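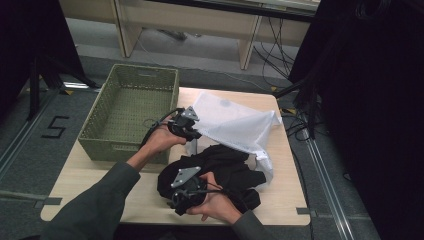

Laundry helpers wanted at Gellov

We're a friendly little laundry-and-folding shop, and we'd love two more pairs of hands for weekday mornings! You'd be sorting, folding and filling baskets, from mesh wash bags to heavy dark knits, and no experience is needed (we'll happily show you our way of doing things).

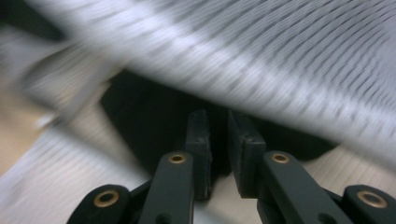 Shifts run four hours, pay is $300 a week, and there's always coffee on. If you're patient with wrinkles and kind to delicate things, please do write to Iwona Rutkowska at the front desk by the end of May. 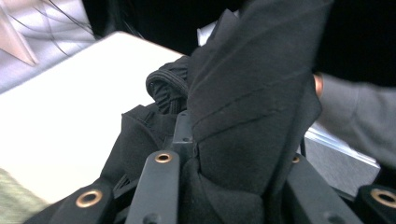
Black fabric with a ribbed edge, bunched up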